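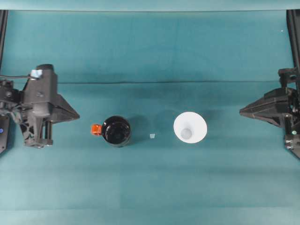
Measure the window before you buy any fabric. For a lined cafe curtain you need the width of the rod between its brackets, doubled, and the drop from the rod to the sill, plus 5 inches for the hems and rod pocket. Wash and dry the cloth before cutting, then press it on the back. A long fold line like the one across the teal cloth should be steamed out first, or your drop will come up short at that spot.

What you need

Medium-weight cotton
Lining, 2 inches narrower and 2 inches shorter than the main fabric
Matching thread
Pins, chalk and a long ruler
Tension rod

Steps

1. Cut the main fabric square. My kitchen window is 33 inches between brackets, so I cut 66 inches wide and joined two pieces with a plain seam.

2. Turn up the bottom edge 1 inch, press, turn it up another inch and stitch. Hem the lining the same way.

3. Lay the two pieces right sides together with the top edges level. Pin the sides so the edges match. The main fabric will bubble a little in the middle. Stitch both sides with a half-inch seam.

4. Turn right side out and press so an equal strip of the main fabric shows down each side of the back.

5. Fold the top down half an inch and press. Fold it again by 2 1/2 inches, pin, and stitch close to the lower fold. Stitch a second row 1 inch from the top to make the ruffle.

6. Slide in the rod and hang the curtain overnight before you decide the hem is crooked.

Iwona Kalinowski asked about blackout lining. It works, but use a longer stitch and clips in place of pins, which leave holes that let light through.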